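**Dotted pads or smooth pads on a hand-held gripper?**

*Posted by Honeylyn Samonte*

Hi all, hoping someone has been through this already. I've got a hand-held gripper on trial (pale grey housing, two black fingers, camera looking out over the top) and a second set of fingertips from Janden that are completely smooth. I need to pick one lot before we order for the whole group in December, and I keep changing my mind.

The dotted ones that came fitted feel great on cardboard and books. On small shiny things, rings and so on, I reckon the dots leave me with less contact than I'd like, and the ring spins round. The smooth ones hold the ring nicely and then drop a paperback. Argh!

I did 80 picks with each on Saturday, same objects, same order, and the totals came out close enough that I don't trust them. The dotted set won on books and boxes, the smooth set won on jewellery, and everything else was a wash.

The other thing bothering me is the camera. It's a very wide view, so when I hold the gripper up I get the pads and half the building as well. You'll see what I mean: there's the shelving with the book in it, the little branching stand on the desk, the ceiling lights, people right at the back, and the pads are a small dark patch low in the middle. Is that normal, or should I be asking for a narrower lens?
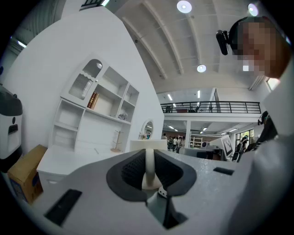

### Replies

**Kamil Štefanec**

Stick with the dotted ones for now and keep the wide lens. We ran a narrower one at Jelusthorpe for a few weeks and it was miserable. Lovely sharp view of the fingertips, but the tracking kept losing its place as soon as you turned towards a plain wall, and you've got a big plain white curve on your left there. With the wide one you've got shelf edges, the railing and that square marker panel over by the desks all in view at once, and that's what keeps the position steady.

If the pads look too small to judge a grasp, crop the lower middle and save it as a second stream. Takes ten minutes to set up and you lose nothing.

On the ring: are you closing all the way? I used to squeeze everything like I was cracking a walnut, and rings just shoot out sideways. Close until it stops and hold there. Try 16 picks like that with the dotted pads before you blame the dots.

One more thing, do watch those ceiling lights. If you tip the gripper up the exposure can drop and black pads go to mush. I lock mine before I start.

**Fenna Aerts**

smooth ones wear out quicker imo. we use Fernandes pads, no complaints

**Yamuna Namboodiri**

I'd disagree with Kamil a bit on the fingertips. If your list is mostly jewellery then go smooth and accept a few dropped books, and if it's mostly books then do the opposite. What's on the list? We had a mixed one and ended up with two grippers, one set of pads each, because swapping pads halfway through meant redoing the width calibration every time and somebody (me) always forgot.

Also 80 picks in a fixed order would worry me. By the end your hand is tired and you've got better at the awkward ones, and both of those get mixed in with the pads. Shuffle the objects, swap pads between blocks, and write down which way each miss went: slipped, spun or never closed on it. The spun ones are your answer on the ring.

Agree on the lens, leave it wide.

**Honeylyn Samonte**

Thank you!! Kamil, yes, I've been squeezing like mad, so that's first on the list for tomorrow. Yamuna, it's mostly boxes and books with a tray of small bits, so I'm leaning dotted. I'll shuffle the order this time and post the misses when I've got them. Fenna, which Fernandes ones, the thick or the thin?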